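Ticket 3258 – Règles de prise en simulation : l'épisode passe en « conforme » alors qu'il ne devrait pas
Projet : Timton
Ouvert par : Karim Nassar
Statut : en attente de relecture
Priorité : normale

Bon, je rouvre le sujet parce que je viens d'y passer ma matinée et que j'aimerais bien ne pas recommencer en février.

Le contexte, pour ceux qui n'ont pas suivi : depuis la mise à jour de Surance (le module qui vérifie les règles de bonne pratique, pas l'ancien script), le contrôle valide des prises que notre charte interdit noir sur blanc. La charte dit : pas de fermeture de pince tant qu'un autre objet est dans la zone de dégagement. Surance dit : tout va bien, circulez. J'ai relancé le lot complet, 444 épisodes, et 283 sortent avec la mention « conforme ». Avant la mise à jour on n'en avait jamais autant !

Ce que j'ai essayé, dans l'ordre :

10 h 15 – Vidé le cache et relancé. Aucun changement.

10 h 40 – Remis l'ancien fichier de règles. Là, Surance refuse carrément de démarrer, il réclame un champ « marge_degagement » qui n'existait pas avant. Donc j'ai ajouté le champ à la main, avec la valeur de la charte (4 cm). Il démarre, mais mêmes résultats, ce qui m'a bien agacé.

11 h 20 – Regardé le journal ligne par ligne sur un seul épisode. Et là je crois que je tiens quelque chose : la valeur est lue en mètres. Pas de message d'erreur, pas d'avertissement, rien. Avec 4 mètres, tous les objets de la table tombent dans la zone, le module considère que la règle est « inapplicable » et il la saute. Et une règle sautée compte comme une règle respectée. Je vous laisse savourer.

11 h 45 – Passé la valeur à 0,04. La règle s'applique enfin, et une bonne partie des épisodes repasse en « à revoir ». Ouf.

Par contre il reste un deuxième souci, et celui-là n'est pas une histoire d'unités. La distance est mesurée entre les centres des objets et pas entre leurs surfaces. Pour deux petites billes, passe encore, mais avec des pièces un peu larges on peut être quasiment au contact et rester dans les clous. Le point de la charte sur les objets voisins parle bien de surface à surface, j'ai vérifié deux fois (on l'avait assez discuté à l'époque avec les gens de chez Harb).

Ce que je propose :
– interdire les valeurs sans unité dans le fichier de règles ;
– afficher « non évaluée » quand une règle est sautée, et surtout ne plus jamais la compter comme respectée ;
– mesurer de surface à surface, même si c'est plus lent.

Pour le dernier point je veux bien un coup de main côté Filtolar, c'est votre calcul de distance et je n'ai pas envie d'y mettre mes gros doigts. En attendant, merci de ne rien publier à partir du lot de ce matin – je l'ai laissé dans le dossier partagé avec le suffixe « a_refaire ».

Ah, et si quelqu'un sait pourquoi la tolérance angulaire est écrite en degrés dans un fichier et en radians dans l'autre, je suis preneur aussi. J'ouvrirai un ticket à part pour ça, celui-ci est déjà assez long.
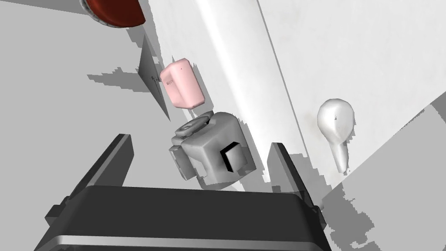
Je garde le ticket ouvert jusqu'à la réponse de Filtolar. Si la mesure par surface demande trop de temps de calcul, on peut commencer par l'appliquer juste au moment où la pince se ferme, ça m'irait déjà très bien.

Karim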